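I finally moved every password I own (and it felt great!)

July 13, 2022

I've been putting this off since January, and last night I sat down with a pot of coffee and did it. All 126 of my logins now live in a password manager, every one of them has its own password, and I am so happy about it that I have to write it all down while it's fresh.

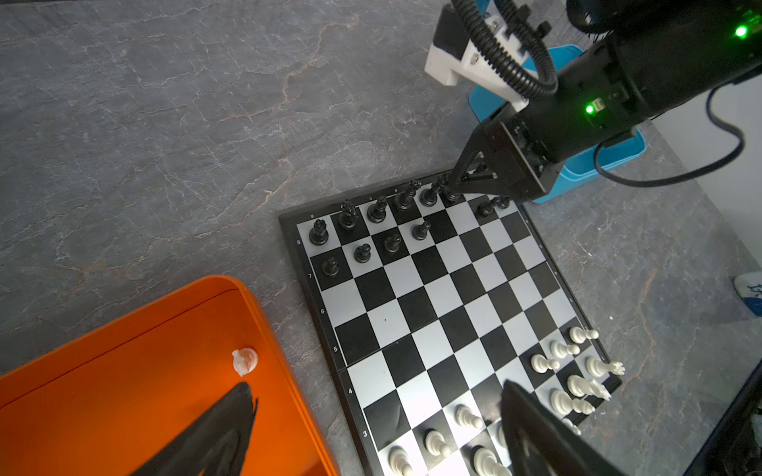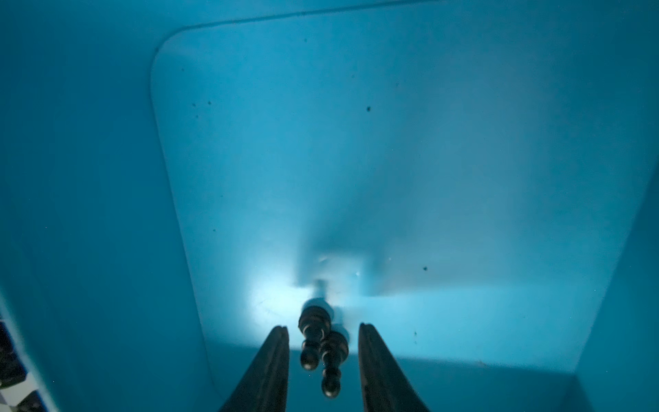

A chessboard on the marble countertop, and the inside of a blue bin.

So, the numbers. When I exported everything from my browser I found that 47 of those accounts were sharing the same password. Forty-seven! It was one I made up in college for a forum about synthesizers, with a capital letter stuck on later when some site complained. My bank wasn't in that group, thank goodness, but my email was, and your email is the one that resets all the others.

Rizwan Pirzada talked me into Proller, and I love it so far. Setup took maybe ten minutes, the import pulled in my browser file on the first try, and the search box is fast enough that I've stopped using bookmarks for half my sites. I did delete the exported file right afterward, and emptied the trash too. Please do this if you try it! It's a plain list of everything you have, readable by anyone who opens it.

I started with email, then the bank, then anything with a saved credit card, and after that I just went down the alphabet with music on. Most sites were easy. Three of them wouldn't take anything longer than 16 characters, and the Trumembridge library site logged me out every time I pasted (typing it in by hand worked fine).

The master password is a string of random words I picked with dice, which was way more fun than it should have been. It's written on a card in a sealed envelope at Kimie's house. Two-step codes are on for email and the bank, and I printed the backup codes and put them in with my passport.

Next up is talking my mom through the same thing over the phone. Glykeria did it with her dad in one afternoon and says to begin with the email account and take plenty of breaks. If you've done this with your parents, leave me a comment, I want all the tips!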